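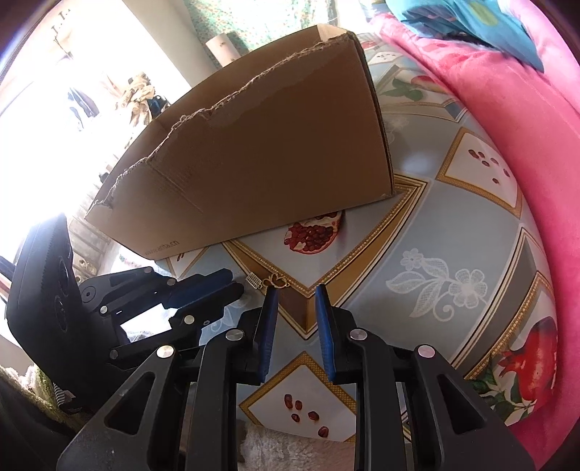
A cardboard box on the table.

Cooking steak at home: what I stopped believing

Steakhouses have a way of making a piece of meat sound like a science project, and the websites that copy them are worse. I have cooked a lot of beef at home and tried most of the advice. Some of it holds up. A good deal of it is theater.

Resting the meat on the counter first

You are supposed to leave a steak out until it reaches room temperature. I put a probe in a thick ribeye once and let it sit through an entire radio show. The middle had barely warmed. Now mine go from the fridge to the pan and come out the same. Pat them dry with paper towels, though. A damp steak steams and goes gray.

Searing to "lock in the juices"

It doesn't. You can hear the juice hitting the pan the whole time. Sear for the crust, which tastes good, and leave it there.

Flipping only once

I flip every minute or so and get a more even pink. Suit yourself.

Salt

Salt right before the pan or at least an hour ahead. In between, the surface gets wet and you have to dry it all over again. The fancy stuff (I was given a tub of Prutine smoked flakes) is wasted before cooking. Sprinkle it on at the table if you must.

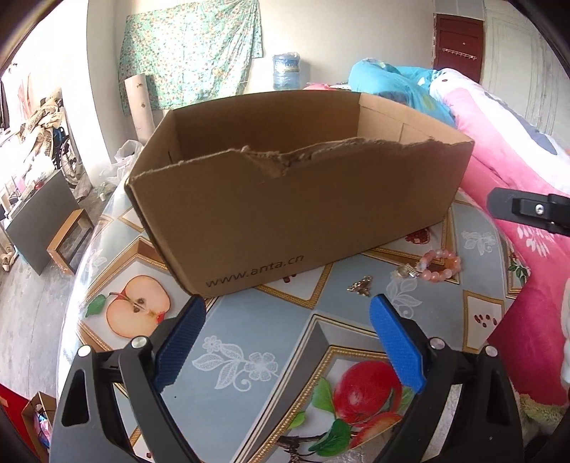
Leite wrote in after the May page to say that none of this matters if you buy the wrong cut, and that no amount of salting ever rescued a supermarket eye of round. Fair enough. Eye of round is for slow roasting and thin slicing, and I would not fry it for guests.

Thermometers

The one gadget I will defend. Poking the meat and comparing it to your thumb works for people who cook 100 steaks a night. The rest of us should buy a cheap probe. I pull mine at 125 degrees for medium rare and let the heat finish the job on the board. Check it in ice water now and then – my old Nernov read six degrees high for a whole winter and I blamed the butcher.

Marinades

Most of the flavor stays on the outside, however long you soak it. Two hours is plenty for skirt or flank. Overnight in lemon juice gives you mush. Bottled "steakhouse" marinades are mainly sugar, and sugar burns.

Butter basting

Looks great, splatters the stove. Worth it for a thick steak with garlic and thyme, pointless for a thin one. Add the butter near the end or it goes black.

Updated January 2025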